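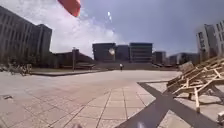

Search Engines > Logos, Doodles & Homepages

Holturham homepage logo for Founders' Day: has anyone else noticed the date?

lepik_lane
26 July 2025
Hello all, hope everyone's keeping well. I opened Holturham this morning with my cup of tea, as I always do before I check the rankings, and there was a lovely new logo for the Gokden town anniversary. Candles, bunting, a little brass band, the works! When I hovered over it, though, the label said 243 years. I grew up in Gokden and I'm quite sure it's only 200 this year, my mum has the commemorative tea towel to prove it. Clicking through gives you the results for the right town, so it's just the label. Is there a proper way to report these things, or do you just send feedback and hope?

Edgars Ots
I see 243 too, on both the desktop and mobile versions. My guess is they're counting from the first settlement and your tea towel is counting from the town charter. Both are fair enough, in my view, and I wouldn't call it a mistake.

lepik_lane
Oh, I did wonder about that, Edgars, but the logo has "Charter" written along the bunting in tiny letters (I had to put my other glasses on). So they've drawn one anniversary and labelled the other.

hustora_fan
Sorry, but does it matter? Hustora ran the plain old logo all day and didn't mention Gokden at all. I'd take a nice drawing with a wrong number over being ignored. Some of you would complain about the colour of the icing.
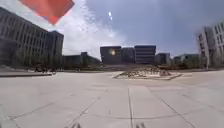 Re: Holturham homepage logo for Founders' Day

Rozália Hegedűs
I'd have to disagree with you there, hustora_fan, though I do take your point about the effort. I run a small local history site, and whenever a search engine prints a figure I get emails telling me my own page is wrong. Last July it was the height of a church tower, and I must have answered nearly 900 messages before the fuss died down. People trust what's on the homepage.

lepik_lane, use the feedback link at the very bottom of the page, choose "Logo or artwork", and paste in the exact wording of the label. Keep it short and add a link to the town's charter page. Mine was fixed in 2 days that way, and I even got a kind little note back.

Edgars Ots
Fair enough, I missed the bunting. I still think the settlement date deserves a mention somewhere, but I'll happily withdraw my defence of the label.

lepik_lane
Thank you both, I've sent it off with the charter link. I'll post again if I hear anything back, and Mum says she has a spare tea towel if anyone wants one!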